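3.2 What people read on the way in

I'll admit I went into this part of the study expecting the big lettering to win. Markos Deligiannis and I had spent weeks arguing over storefront signs, and I was firmly on the side of "make it huge and they'll read it." So we picked two shops run by the same owner, Gisler and Terimora, and put up 3 versions of the window lettering at each one. Then we stopped people a few steps past the window and asked what they remembered.

We ended up with 400 short interviews, most of them in March, when it was still cold enough that folks wanted to keep walking (fair enough!). The questions were simple: what does this shop sell, when does it close, and did you notice a phone number? I did most of the evening ones myself, and I can tell you people are a lot more patient before 6 than after. 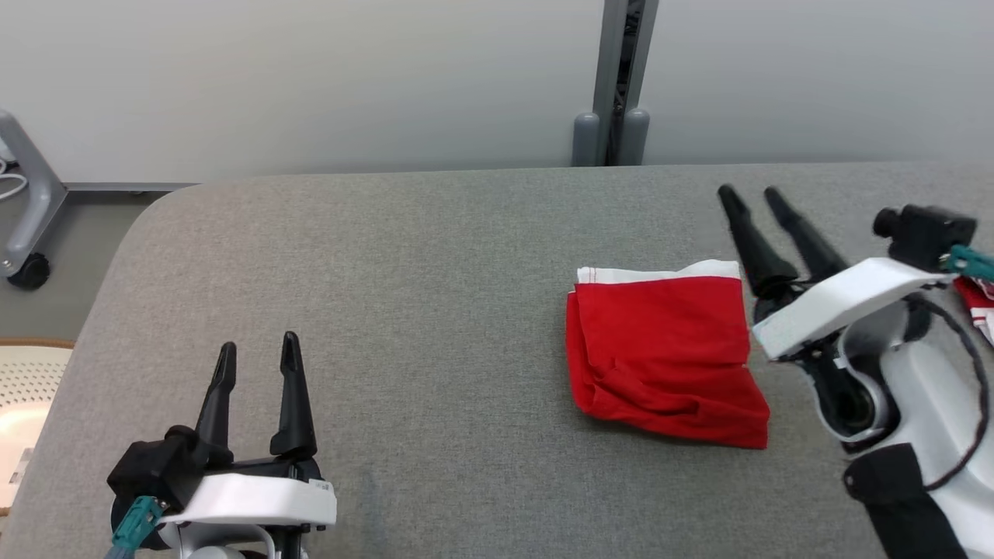
Figure 2. Folded red cloth with a white band, on a gray upholstered surface.

The opening hours were what people held on to. Even with the plainest lettering, they could tell us when the shop closed more often than they could tell us its name – and that held at both locations. The phone number hardly registered at all. Cristóvão Gouveia, who cut the vinyl for us at Ekance, had warned me about that on the first Tuesday and I'd brushed it off. I owe him a coffee.

Size mattered less than I'd hoped. Going from the small letters to the medium ones helped, but the jump from medium to large did very little, and at Terimora a few people told us the large version was hard to take in from the sidewalk because they were standing too close to it. Height was a different story. Lettering at eye level did better than the same lettering down by the door handle, and I'd like to test that properly on a street with more foot traffic. Drernness has a row of shops that would work well – we've asked, and we're waiting to hear back.

14 shares | 2 comments

Contact | Copyright Drernness Sign Papers | Back to top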